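Flolum Parts Post – drive and board holding tray for desktop towers

Sold by Hestex
Condition: new
Weight: 8 lb
In stock: 20
Ships from our own shelf, usually next working day

I write the product pages for Hestex, and I should say up front that I did not want to carry this one. A tray that holds hard drives is a hard sell to anybody who already owns a table. For years my own system for taking a desktop tower apart was to put things down and hope to find them again. The Parts Post costs more than that system, and the maker's brochure makes it sound as if it will change your life. It won't. It is a gray plastic tray with posts and slots standing up from it, and you put parts in the slots.

What it does fairly well is keep a 3.5-inch drive on its edge. The slot takes the drive with a blue caddy clip still on, which saves pulling the clip and then hunting for it when the drive has to go back in. The product label stays where you can read it. If you sort drives by serial number, as refurbishers do, you will like that more than I expected to. If you swap one drive a year, a folded towel will do.
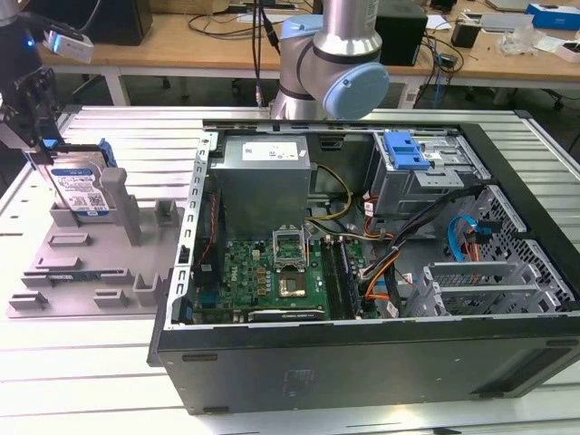 The brochure also says "universal fit." I don't believe in universal fit and neither should you. We tried the tray with business desktops, the kind that come out of offices by the pallet, and the drives sat straight. Small laptop drives lean over in the tall slot. Flolum says there is an insert for those. We have asked for it twice and have yet to receive one, so we are not listing it.

What you get
Tray, gray plastic, with fixed posts and slots
7 table screws with washers
One instruction sheet, which has more pictures of the logo than of the tray

What you don't get
A table. The tray is meant for slotted aluminum tops such as the Poduval bench, sold separately. It will sit on a plain desk, but it slides when you push a drive in at an angle, and the rubber feet in the Flamico kit only help a little.
Any kind of static protection. The word "safe" is printed on the carton and I can't find out what it refers to. Use a wrist strap and ground it to something real.

Working next to an open tower

The tray earns its space when the tower is lying on its side with the panel off and you want both hands for the board. Processor brackets are the reason I changed my mind, a little. With the bracket raised and the socket bare, the last thing you want is a loose drive rolling around near the pins. Set the drive in its slot, set the memory somewhere clean, and then go to the socket. Do not put bare processors in this tray. There is a low slot at the front that looks made for the job, and it isn't.

Leave yourself room on the cable side. Drive cables and power leads have a way of springing back over the edge of the case, and a tray pushed up tight against the chassis will catch them. We keep a hand's width between the two.

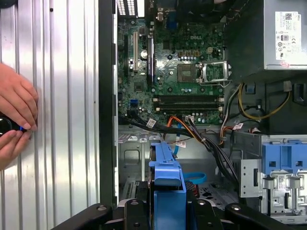
Ekaette Akpan runs our returns bench and has used the tray since December. Her notes are shorter than mine. She likes the tall post, which she uses as a stop when she is setting a drive down without looking. She does not like cleaning it, as dust packs into the bottoms of the slots and a cloth won't reach. A soft paintbrush will. Her count so far is 1,947 drives in and out, with light scuffing on the slot walls and no cracks. I asked whether she would buy one with her own money. She said she would wait for a sale.

Cleaning and care
Brush the slots out dry. Wipe the top with a damp cloth. Skip strong solvents – our test piece went cloudy where we tried one on a corner.

Fit notes
Full-size 3.5-inch drives, with or without side clips: yes.
Optical drives: no, too wide.
Expansion cards: they stand up, but nothing holds them, and I wouldn't trust it.

Returns
We take it back within the normal return period, scuffs and all, provided the posts are in one piece. Put the screws back in the bag. Flolum won't sell us spares, so a return with screws missing gets a smaller refund.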